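Budget for the Table, Then for the Arm
By Géza Szalai
November

Most equipment requests for robot work that cross my desk have the same shape. One line takes up nine tenths of the page, and that line is the arm. Under it sit a gripper, a controller, and a row called "miscellaneous" with a round number in it. I have approved several of these and regretted the miscellaneous row every time.

My argument is that the order should be reversed. Plan the work surface, the fixtures, the test pieces and the hours first, in detail, and let the arm be chosen by what remains. This is unpopular with the people who write the requests, and I understand why. The arm is the part with a data sheet.

Take the request we handled at Jerstead last spring. The group wanted a second manipulation cell for sorting and placing small parts. Two quotes came in for the arm, from Farnix and from Bilier, and they were close enough that the discussion should have lasted an afternoon. It lasted six weeks. Repeatability was compared to the second decimal place. In the same six weeks the bench, the base plate and the work surface were discussed once, by email, and the conclusion was that there was a spare table somewhere.

The spare table flexed. Replacing it with a rigid base, a grid of mounting holes and a surface that could be bolted down and swapped cost $3,145, including shipping and labor. It was not in the budget. It came out of the training line, so the second operator was trained by the first one, in the gaps between other jobs.

A placement error measured on a surface that moves is mostly a measurement of the surface. Whatever the Farnix arm could do at the second decimal place was lost under a table that shifted when someone leaned on it.

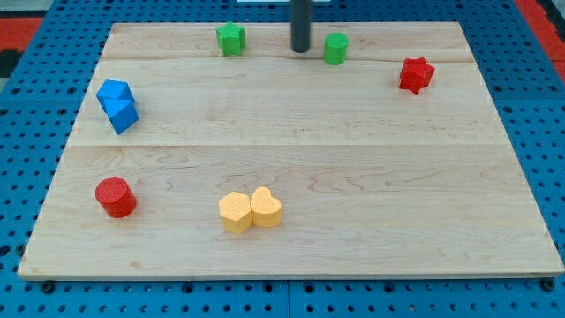
Test pieces are the next item that gets left out. The common view is that they cost nothing, as they can be printed in house. The filament is cheap, I agree. But a set has to be designed, printed, checked, replaced when a corner chips, and kept identical across cells if results are to be compared. Our first cell used 66 pieces over its first year, counting replacements and two changes of size. At nearly 19 hours of technician time per revision, the "free" parts were the third largest cost of the cell. They appeared nowhere in the request.

Emese Hegedűs, who runs the purchasing side and disagrees with me on much of this, makes a fair point. She says that an arm bought too small cannot be fixed later, while a table can be replaced for a few thousand dollars at any time. Reach and payload are permanent. If money is short in year one, she would spend it on the permanent thing and patch the rest.

I accept the premise. I don't accept that patching happens at no cost. Each time the surface changes, the cell has to be recalibrated, and earlier runs can no longer be compared with later ones without a correction that someone has to work out and defend. We logged 310 hours of cell time in the months before the table was replaced. A good part of that was repeated. None of the repeated hours showed up as spending, so on paper the spare table was a saving.

There is also the matter of who carries the risk. When the arm fails, there is a warranty and a phone number. When the fixture is wrong, the person standing at the cell absorbs it, usually by working later.

What I now ask for is simple enough. A request should state the mounting method and the surface, with prices. It should list the test objects, how many sets, and who makes them. It should give hours for setup, calibration and resetting the workspace between runs, at a real labor rate. Spare fasteners and clamps go in as their own line. "Miscellaneous" may not exceed five percent. The arm goes at the bottom of the form, and the Hemmin site has used this layout since its last refit without much complaint.

It does mean that some groups end up with a smaller arm than they wanted. One group ended up with no new arm at all, once they had priced the rest and found that their existing one was idle for half of each shift. They bought a second base plate and a cart.

The next round of requests is due before the end of the month. I have three so far. Two of them still start with the arm.

Last updated: November
Contact | © Géza Szalai | Back to top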